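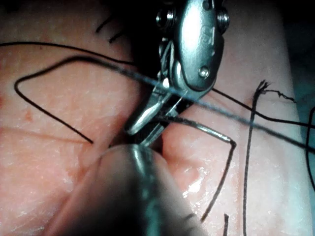
Wrist camera keeps losing the needle on our suturing project, is it the thread or is it us?

Posted in June by threadcount_ on Clultorik Community
5 min read
Filed under: Student Builds > Vision & Sensing > Medical-ish

Hi all! Long time reader, first time asking for help, and I've tried to put everything in so you don't have to drag it out of me.

I'm on the robotics club at Adams (the engineering campus, evening section) and our project this year is suturing on a practice pad. There are seven of us, nobody has any medical background, and we have all learned way more about knots than we planned to. We aren't trying to do the whole stitch on its own. The goal for the final demo is much smaller: find the needle while the driver is holding it, work out which way it's pointing, and get that to the planner fast enough to be useful. That's it, that's the project.

We have a small camera at the wrist, looking down past the gripper. We label frames in Dilix, train on those, and then test on a fresh run. I personally labeled 600 frames and my eyes will never be the same.

On a clean pad it's great. Bare surface, needle in the jaws, no thread anywhere, and the model draws a lovely curve right along the needle every time. We got very excited and told our advisor we were nearly done (mistake).

Then we put thread on the needle and did some stitches, and it fell apart. Depending on the run, it does one of these:

- follows the needle out from the jaws and just keeps going down the thread, so the "needle" comes out absurdly long
- picks a cut tail next to one of the knots and calls that the needle
- finds a loop of thread lying on the pad and ignores the needle completely

The second one drives me nuts. The tails are black! The needle is shiny! But when the needle picks up a dark reflection I guess it goes nearly black in places too, and a tail sometimes catches the light.
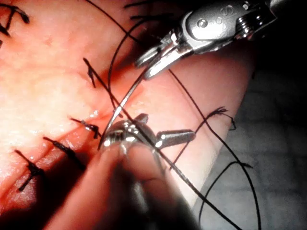

Needle in the driver, tip toward the pad, with knots along the incision and long thread all over the place.

The other thing that might matter is the gripper. It's right up against the lens, so it's blurry and it covers a good part of the view at the bottom. We never masked it out. Half of us think the model should learn to ignore it, the other half thinks we're wasting pixels, and we've had this argument enough times that we've banned it before 8 pm.

What we've tried:

- more training on the same frames (got worse on new runs)
- turning up the contrast (the needle looked better and so did every bright spot on the pad)
- a color filter for the thread, which was fine until we moved a lamp

We've got 3 weeks until the demo. Do I label more, change how I label, or change the lighting? I can talk the others into one big change, probably not all of them. Budget is basically whatever's in the drawer. Thank you thank you!!

kneedeepinsolder

Change how you label. I'd do that before you touch anything else.

I mentored a team with nearly the same problem, only theirs was picking up cable ends instead of sutures, and we lost a month to it. They had one label, "cable end", and everything else was background. So the poor model had to figure out by itself that a zip tie tail was background, and a zip tie tail looks an awful lot like a cable end if nobody has ever told you what it is.

You're doing the same thing with thread. Right now thread is "nothing", and it happens to be long and thin and often attached to the exact thing you care about. Give it its own class. I'd go with needle, thread, driver, gripper, and leave the knots in with thread to start. If tails still fool it after that, split the tails out.

You do not have to redo all 600! Please don't. Pull out 40 of the ugliest ones, the ones where thread crosses the driver or runs right beside the needle, and label those with all the classes. Train on just those, run it over the rest, then go fix what it got wrong. Fixing is so much quicker than drawing from scratch, and you'll see by the second round what it's still confused about.

Two more things while I'm here:

Mark the spot where the thread joins the needle as a point. That's your end stop. When the curve runs off down the thread, you have somewhere to cut it.

And watch out for how you split train and test. If you shuffle frames from the same run into both piles, your score will look wonderful and mean nothing. Split by run. I suspect this is why your clean pad numbers were so good, sorry.

On the gripper, mask it if it stays put in the view. If it opens and closes a lot, label it instead. I'm not getting into the 8 pm argument beyond that.

mostly_lurking_77

more light

palletjackpoet

Agree with the first reply on classes, not totally with the second one on light, haha. More light on a shiny curved thing gives you more glare on a shiny curved thing. What you want is softer light. We taped baking parchment over a cheap desk lamp for our club's bearing sorter and it did more for us than a week of fiddling with code. Keep it well back from the bulb, obviously, and use an LED so nothing cooks.

Also check the pad. Ours are the Zistine ones the nursing program was throwing out, and they have a slight shine that gives you little highlights all along the cut. Moving the lamp a bit to the side got rid of a lot of that for us. Once it looks right, put tape on the bench where the lamp feet go and don't let anyone borrow it.

One thing I'd try that costs nothing: you know the driver is holding the needle, right? So find the driver first. It's big, it's silver, it doesn't look like anything else on that pad. Then only look for a needle that starts at the jaw tips. A tail over by some knot can't win if you never let it enter the contest. You'd still have the running-down-the-thread problem, but a needle has a fixed curve and you know its size, so fit an arc of that size and throw out anything that wanders off it. Thread can make a nice arc too sometimes, so I wouldn't trust it alone, but with the thread class it should get you pretty far.

The one that might still bite you is thread passing close to the lens. It goes all soft and wide and doesn't look like thread anymore. Make sure some of those are in your 40.

threadcount_

Oh this is so good, thank you! Took the split-by-run thing to the group and yep, we were shuffling everything together. Rerunning it tonight and I'm a little scared of the number.

Going with the new classes and starting from the driver. The lamp thing doesn't count as a big change so I'm sneaking it in, somebody's already gone to find parchment. Do you put the attachment point on the metal or on the first bit of thread? Ours is kind of hidden by glare in a lot of frames.

kneedeepinsolder

On the metal, last bit you can see. If you can't see it, skip it for that frame and don't guess. Post the number when you have it, even if it's bad.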